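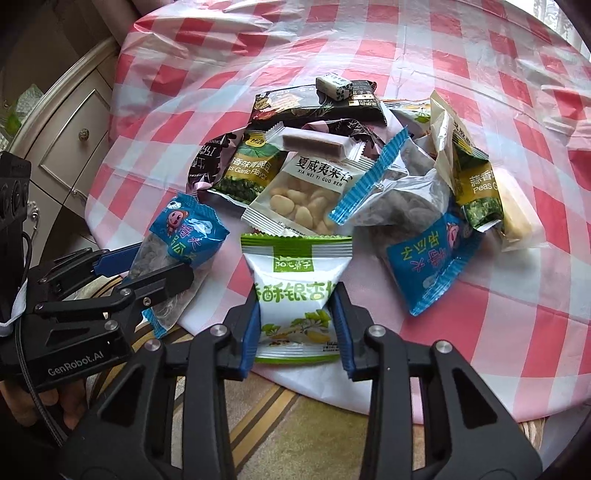

Thread on buying snacks by weight and sharing them out at home. I do this every couple of months with whoever at the office wants in, and I keep typing the same answers, so they can live in one place. Everything goes in a pile on the round table first, macadamias, ginkgo nuts, seeds and candy bars all together.

Loose-weight snacks are the kind where every piece is in its own little packet and the store has them in open bins. You take what you want, they weigh the bag, you pay by the weight. You can buy one of something.

Khalil asked why we don't just get the big bags. We tried that in January. A big bag gets opened, somebody folds the top over, and two weeks later it's stale. The small packets are fine until you open them.

They cost more. Part of what you're paying for is wrapper. If you have a big family that finishes a bag in one evening, get the big bag.

How an order works. People message me what they like and what they can't eat. I buy a mix, spread it on the table, and fill one bag per person. Last time there were 6 bags. I think that's about as many as I want to do in one go.

Allergies before anything else. Rami can't have tree nuts. His bag gets filled first, before the nuts come out of the shopping bag, and then it goes in another room. Please tell me about yours even if you think I know.

The tablecloth is plastic and checkered and has been on that table longer than I've lived here. It wipes clean, and small things don't roll on it. It also never lies flat. I stopped trying.

What I look for at the bins: sealed at both ends, no pinholes, no oil on the outside of the wrapper. If a packet feels greasy, something in that bin has split and it's worth digging lower or skipping it.

Packets with a clear window are the easiest to judge. Macadamias should be pale and fairly even. Dark or yellow patches usually mean an old nut. You can't do this with the ones printed all over, so for those I buy a few and try them before I buy more.

If you're new to this and don't read Chinese: 夏威夷果仁 is shelled macadamia. 夏威夷果 without the last character is often sold in the shell, with a little key to open it. Both are good. Only one of them is good at a desk.

香酥银杏 is crispy ginkgo nuts. Slightly bitter, soft inside when they're fresh, and not for everyone. I wouldn't sit and eat a lot of them either. A small pouch is plenty for an adult and I don't put them in bags going to kids.

瓜子 covers most edible seeds that you crack with your teeth, sunflower and melon mainly. Good for a long evening. Bad for the office. I say this every time and every time there are shells in Arash's keyboard.

散装称重 on a packet means sold loose, by weight. If you see that on the wrapper, don't look for a net weight, there usually isn't one on it.
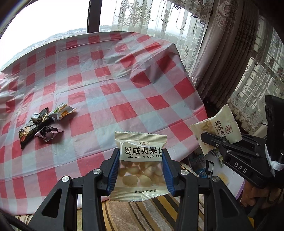

The sorting itself is not complicated. I pull out one kind at a time, put one in each bag, go round again if there are enough, and leave whatever doesn't divide evenly in the middle. Then I start the next kind.

Start with the kind you have fewest of. If you start with the most common thing the bags fill up fast and you end up trying to squeeze the good stuff in at the top.

Heavy and hard at the bottom, anything that crumbles at the top. Candy with a layered filling goes near the top too. Those don't break exactly, they just go flat, and a flat one sticks to its wrapper.

Keep strong smells apart. Dried fish or anything spicy gets its own bag inside the bag. The wrappers are sealed, but the smell gets on the outside of everything else. Fadi's macadamias tasted of squid last year and he was right to complain.

Leftovers go in the tin by the door. Anybody who comes over takes from the tin. No one has to be fair about the tin.

Several people have asked what bags I use. Plain paper ones with a flat bottom, the Bresico ones from the packaging store, 80 in a bundle. They stand up by themselves while you fill them. That's all I need from a bag.

I used zip bags before that. They're better if it's humid where you live. They fall over when you're filling them and you need a hand free to hold each one open.

Write the name on the bag before you put anything in it. A full paper bag is annoying to write on and the pen goes through.

Money. I divide the receipt by the number of bags and round down. If your bag is nut-free it's cheaper and I work it out separately, nuts are most of the bill. Pay me when you pick it up. I don't want transfers trickling in for two weeks.

How long it all keeps: check the date on the packet if there is one. If there isn't, I go by 4 months for seeds and candy and less than that for macadamias, which have a lot of fat in them and turn sooner. Away from the window. Ours gets bright light even on a cloudy day and chocolate doesn't like it.

If a nut smells like old paint, throw it out. It's rancid. Roasting it won't bring it back.

Someone in the replies asked about the wrappers, and yes, it's a lot of plastic. I don't have a good answer. Ours isn't taken by the recycling here. Hakim's, the store near the bus station, will fill your own jar with plain roasted seeds, so I get those there now. They don't have macadamias.

Also asked: do I ship. No. I looked at what it would cost to send one bag to Imad and it was more than what was in the bag. He has a store ten minutes from him that sells most of this.

Also asked: can kids help. Mine isn't old enough yet, but my niece does the candy row and she's careful about it. Whole nuts are a choking risk for the little ones, so wait until they're past putting everything in their mouths.

Correction to the seeds post above. Arash says the shells were in the keyboard when he got it. Noted.

One more on tasting. Before a big order I buy one packet of each thing I don't know and open them all on the same evening, with tea. Write down what you thought while you're eating. I bought a whole pound of a plum candy once on the strength of remembering it wrong.

Rami wants it on record that the nut-free bag is the best one. It had the sesame bars, the hawthorn rolls and most of the milk candy last time, so he might have a point.

Next order closes when I have enough names. Tell me three things you like, anything you can't eat, and whether you want ginkgo nuts. If you don't say, you're not getting ginkgo nuts.

Bags are ready to pick up after work, and please bring back the paper one if it's still clean.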